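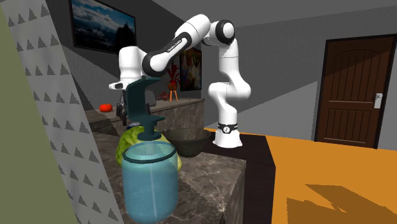
Progress since the spring report

The Sorrentino oral history project is in great shape, and I'm so pleased to be writing this one! We set out to record older residents talking about the cannery years, and people keep coming forward (two of them drove in from Narel after hearing about us from a cousin).

Recording is done for the first round. The interviews ran longer than we planned, mostly because people brought letters and pay stubs and wanted to go through them. We now have roughly 40 hours of audio, all backed up and labeled by speaker and street.

Transcripts

Fidel Henríquez has taken over the Spanish transcripts and is moving fast. His notes on nicknames and old place names are a treasure, and we'd like to print them as an appendix. The English side is slower. Four interviews still need a second listen where the tape hiss is bad.

Booklet

The Fondier print shop quoted us for 1,000 copies, a little under the budget line. Draft chapters go to the families in November so they can fix dates and spellings before anything is set.

Still open

We need a decision on the listening station at the Flirkitz branch library. They'd love to have it, but the headphones were not in the original grant. Could we move the leftover travel money over to cover them?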